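7 November 2023

Notes from the Kutard open day, written up mostly so I stop losing them. The company had a furnished apartment set up for the visit and ran household tasks in it in 15-minute slots. I signed up for two slots, doors and bathroom, and skipped the kitchen because the list was full.

Urmas Rimkutė ran the doors slot. His opening remarks were short. The group works on manipulation in ordinary homes, with ordinary fittings, and does not modify the fittings. No tags on the handles, no replacement knobs. Visitors stood behind a tape line and followed the wrist view on a monitor.

A lever handle is a reasonable first test. The target is small, the approach direction matters, and the load path changes partway through: first the lever rotates against its return spring, then the whole door swings on its hinges and the arm has to follow an arc. A stiff position controller will fight the hinge as soon as its estimate of the door radius is off. Rimkutė said they use a compliant controller for the swing and start with only a coarse guess of the radius, which gets refined from the first few degrees of motion.

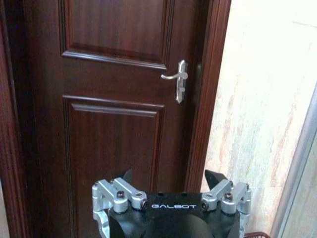
The radius estimate matters less than I expected. According to the handout, the first guess can be wrong by 42 mm before the swing phase aborts. The larger problem is the latch. A worn latch and a new one feel different at the wrist, and the threshold for "lever fully down" is set on torque, with a timeout as backup. Poonam Mishra, who was in my group and builds test rigs for a living, asked whether they log latch torque per door. They do. The handout gives 17 doors in the set so far, all interior, all with levers. Round knobs are planned for December.

I asked about glossy finishes. Specular highlights move when the camera moves, and a wrist camera moves a lot. The answer was that handle detection runs on several views during the approach and discards candidates that don't stay put in 3D. Fine in principle. I would have liked to see the rejection rate, which was not in the handout.

The bathroom slot was Océane Vachon's. Cloth is a different sort of problem from a door. The door has one degree of freedom once the latch is clear. A towel has no useful fixed shape, and terry cloth is worse than flat sheet because the loops catch and the thickness changes under load. Her talk covered grasp choice: pinch an edge if an edge can be found, otherwise take a bunch from the middle and accept that part of it will hang wherever it likes.

She also went through what makes a shower enclosure awkward. Clear glass returns poor depth. Chrome returns reflections of the rest of the room. The planner therefore treats the enclosure as a set of fitted planes and keeps a margin from them, and it works mainly from the metal edges of the glass, which are easier to find than the glass.

A bunched towel adds one more complication, because it blocks a good share of the wrist camera's view. Vachon's group masks the cloth out and relies on the other cameras for clearance. 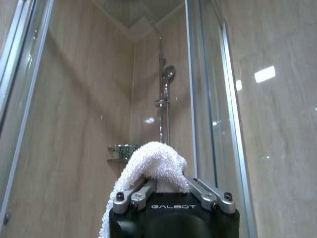 Does the gripper need force sensing at the fingertips to hold a towel? For holding alone, motor current is enough, according to Vachon; fingertip sensing becomes useful when the task is to find an edge or to tell one layer from two.

Logistics, for anyone considering the next one. The handout is 169 pages, which is too many, but the appendix on controller gains is worth having. Registration closes early. Ask for the kitchen slot first if you want it. I have sent Rimkutė a question about the abort behavior when a door is blocked from the other side, and will add his reply under this post when it arrives.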